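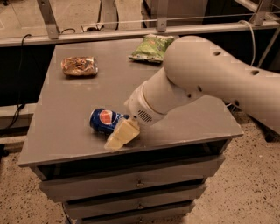
The snack cabinet

Welcome to the little gallery I promised everyone at Flernthorpe. When we moved the grey cabinet into the shared room, I thought it would be filled with stationery and forgotten by Christmas. I was quite wrong! It became the place where everybody puts down whatever they are eating, and I've grown so fond of it that it seemed only right to give it a page of its own.

The top
Plain matt grey, and a very forgiving thing to live with. The Pepsi can is on its side near the front, with two snack bags further back, one golden-brown and crinkly, the other green. Silvia Šťastný would like it known that the green ones are the better of the two, and she'll argue the point for as long as you have the patience to listen.

The drawers
Three of them, grey like the rest, and the top one has a small round knob that is lovely to get hold of. Keith Merrick has since put paper napkins in there (200 to a pack, so we are set for a good while yet), and the one below has become home to teabags, spare spoons and a tin opener that came from Iolanda's mum.

A word on tidying
We have a clear-up at almost 3 in the afternoon, when the kettle goes on anyway. Cans go in the blue crate by the door, wrappers in the bin, and then the top gets a wipe with a damp cloth. If you have a spare biscuit tin at home, with a lid that still fits, please do bring it along for Unai.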